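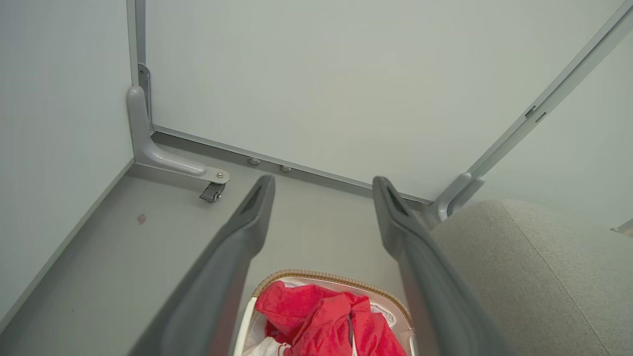

Hi everyone,

Sorry for the slow reply, I've been reading the list in the evenings and only now have both hands free and a proper keyboard. I did the Drimach loop in September last year with my sister and two of her friends, so I can answer most of what Elmarie asked, and I have opinions on the rest (no surprise to anyone who's been here a while!).

> On 2nd July, Elmarie Makhubela wrote:
>
> Hello all, long-time reader, first time posting. My husband and I are thinking of a self-guided trip from Estville up to Drimach and back down the lake side, staying in small places along the way. We are in our sixties, fit enough, but we don't want to be racing for a bus every morning. A few questions:
>
> Is the old monastery at Drimach worth a whole day, or do people just stop for an hour on the coach tours?
>
> Has anyone used Prendero for the luggage transfers? Their website is very pretty but I can't find a plain price on it anywhere.
>
> Is the MacPherson guest house still running? The guidebook we have is old and I've had no answer to two emails.
>
> And finally, cash or card? We got caught out badly on our last trip and my husband has not let me forget it.
>
> Many thanks,
> Elmarie

Right, Elmarie, welcome! I'll go in your order.

**The monastery.** Give it the whole day, or at least arrive the afternoon before and sleep in the village. The coaches come up mid-morning and park right across the front steps, and for a couple of hours you can't hear yourself think. Then they all go off to lunch at the big place by the bridge and you have the cloister pretty much to yourselves. We went in twice on the same ticket (ask them to stamp the back, they don't offer) and the second visit was a completely different place. The painted ceiling in the side chapel is what everyone goes for, but I liked the kitchen best. There's a chimney in there you could park a small car in, and a stone sink worn right down on one side where people must have leaned for centuries. My sister had to drag me out.

There's a tower as well. It's extra, and the stairs are steep with a rope for a handrail. I got to the second landing and decided I'd seen plenty of towers. The others said the view was lovely, but it had clouded over by then and I think they were being loyal to their own knees.

If you want a guided visit in English, you need to put your name down at the desk the day before. The woman who took ours was wonderful on the history and completely merciless with people who touched the walls. She does a fair bit about the years when the building was used as a grain store, which the printed leaflet skips over altogether. I'd have happily listened to her for another hour.

**Prendero.** We used them for the whole loop and I'd do it again, with one grumble. You're right about the website, you have to fill in the entire form before it shows you a price. When we went it was charged per bag per stage, with a discount if you booked every stage in one go, so don't do what we did and add the last two days afterwards. Bags have to be in the lobby by eight in the morning and they mean it. They turned up at five past eight every single day except the one day they came early, and that was the day I was still hunting for my other sandal.

My grumble is that at the lake end they leave the bags at the ferry office if your guest house is up the hill, and it's a real hill. It's mentioned in the confirmation email, in small grey type, under the part about fragile items. You can ring and ask them to take the bags up for a bit more. I'd pay it gladly next time. My case has never rolled properly since.

**MacPherson.** Still running when we were there! It's changed hands though, so the email address in the old guidebook is probably dead. The new people kept the name on the gate and painted everything else. They much prefer the phone, and late afternoon their time is best, once the rooms are done. Francine Ouellet stayed there more recently than I did, I think, so Francine, if you're reading, could you send Elmarie the current number? I've looked through all my papers and I can only find the old one and a receipt for soup.

It's plain but comfortable. Ask for a room at the back, because the front ones look over the square and the market traders start setting up well before dawn. Breakfast is generous, with a sort of dense brown bread I've tried to bake at home three times and failed at each time. They'll pack you a lunch if you ask the night before. Dinner is only on some evenings, so check when you book, and if it's off, the café two doors down does a very decent trout.

They'll do a load of washing for you too, which matters more than I used to think on a trip like this. We'd packed light (well, three of us had) and by the time we got there we were all wearing our least favourite things.

**Cash or card.** Both, I'm afraid. Your husband is half right. Estville is card everywhere, even the public toilets. Once you're past the second valley it gets patchy. The monastery takes cards for the tickets but not in the shop, the ferry was cash only, and the little bus between the villages wanted coins and got quite sniffy about notes. The one bank machine in Drimach is inside the post office and goes to sleep when the post office does. I took out 2000 in Estville in the local money and came home with 100, and that covered my meals, buses, the ferry and more postcards than I have friends.

A few things you didn't ask about, but I wish somebody had told me:

- The lake path between the ferry and the old mill is closed on and off for repairs. There's a detour along the road. It's not dangerous, just dull, and there's no shade on it. Check at the ferry office before you set out.
- If either of you likes a museum, the salt museum in Estville is far better than it sounds. It's route stop 3515 on the town bus, and the stop numbers are on the poles in tiny print. We sailed straight past it the first time.
- Evenings are cold up at Drimach, even in a warm spell. I lived in my rain jacket and my sister's spare jumper.
- The tourist office closes over lunch and the sign on the door doesn't say so.

As for the pace, we took eight days over it and that felt right for four people who like a sit-down and a slice of cake. Anyone wanting to do it in five could, but you'd lose the second night in Drimach and I wouldn't give that up for anything. If you do have to drop something, I'd drop the day trip to the gorge. It's pretty, but it's a long time on a bus for a short time on a walkway behind other people's backpacks.

I did look at one of the organised tours before we booked, the kind where a minibus takes you to three villages and a cheese cellar in a day. The couple at the next table at MacPherson had come up that way and enjoyed themselves very much, so I won't knock it. They did say they couldn't remember which village was which. If the walking gets to be too much you could always do a day of that in the middle and pick up your own route again the morning after.

When are you planning to go? I'd lean towards September myself, the light was gorgeous and the plums were ripe, and people along the lane leave them out in buckets with an honesty tin. I believe the ferry drops to fewer sailings late in the month, so look at the timetable before you fix your dates. I can scan my map with all the scribbles on it if that's any use. Fair warning, one corner of it has been under a coffee cup.

Does anyone else know whether the upper path from the monastery to the shepherds' chapel has reopened? It was roped off when we were there and I'd love to know what I missed.

Cheers,
Bev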